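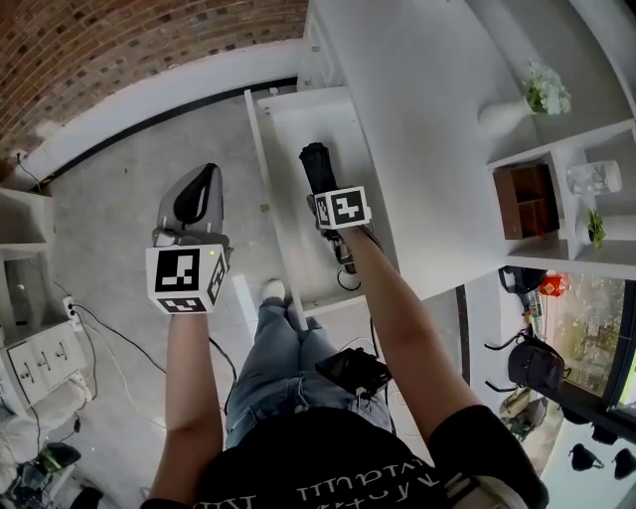
What decides whether a desk drawer stays tidy? In our material the strongest factor was the depth of the drawer relative to the items kept in it; the number of items mattered less.

4.2 Storage at and near the desk

Desk drawers and free-standing drawer units were treated as separate classes, following the scheme of Tambunan. Figure 3 shows a white desk with its drawer open and, on the left, a white cabinet with three drawers beside open shelves. Of the 83 desks surveyed, 19 had a second storage unit within reach of the chair. Users of these desks moved stationery out of the desk drawer more often - usually in June, when the rooms were cleared - and returned it less consistently.

Drawers less than 8 cm deep were seldom stacked. In deeper drawers, papers tended to cover small items, and retrieval times rose accordingly. Open shelves were coded only for items in regular use; vases and potted plants were excluded.

Figure 3. Desk with open drawer and nearby storage.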